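Clearing the table: can a machine do it yet?
Speaker notes, Monday session, Plostberg
25 slots booked after lunch, so keep to time. Slides advance by hand.

Start without the title slide. Ask who cleared a table this morning. Hands up. Then ask who had to think about it.

Say where I'm coming from. I spent nine years on the shop floor at Prokska, mostly packing and light assembly, and for the last while I have been looking at whether the same kit could work in a kitchen or a café. The short answer is that some chores are close and most are not. Go through why, one chore at a time.

First chore is picking up crockery.

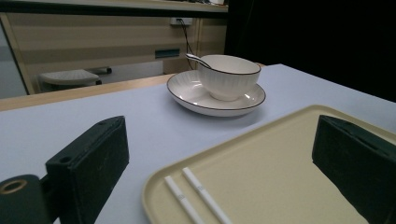
Grip is the part people ask me about, and it is the part that has improved most. In our Georgiev trials we ran 2345 pick-ups of single items and 83 per cent ended with the item where it should be. Plain mugs did well. The trouble comes with things stacked or leaning on each other. Take a cup on a saucer with a spoon standing in it. A person lifts the saucer and keeps the lot level without looking. A machine has to decide whether that is one object or three, and if it goes for the cup, the spoon handle sticks out over the rim right where a finger might want to go. White crockery on a white table doesn't help the cameras either.

Pause here. Somebody usually asks about suction cups. Fine for flat boxes, poor on ribbed or curved china. Move on.

Second chore is handling thin things – sticks, straws, cutlery. On the floor we had a feeder that lined up rods for us, so they always arrived the same way round. At home there is no feeder. A stick lies flat on a tray and gives you very little to get hold of. Then, once it is held at one end, the other end is a long way off and every small error at the grip gets bigger at the tip.

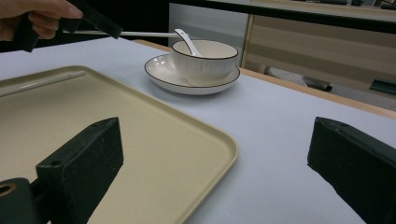 The Musari people got round this by slowing everything down near the target. It works, but their best run took 176 seconds for a place setting I can clear in ten. In a factory you can live with slow if it runs all night. In a café at half past twelve you can't.

Cost slide. Keep it brief. Don't read out the table. Point at the bottom line only and say that the arm is no longer the dear part, the setting up is. Every new shape of bowl meant more teaching time for us, and a busy kitchen has a lot of odd bowls.

What I would buy today: a machine for loading trays of matching cups, with a person beside it. What I would leave: anything with loose cutlery, anything with food still in it, anything where the table gets moved. For those who run a shop floor, sorting and tray loading are worth a proper trial now. Ask the supplier to use your own items and insist on seeing the failures too.

If there's time, tell the one about the teaspoon drawer (64 spoons, two left in the right place by Friday dinner time). If not, skip to questions.

Handouts are by the door. The trial sheets have the pick-up results on the back. Mention the tea is in the other room and the next talk starts at three.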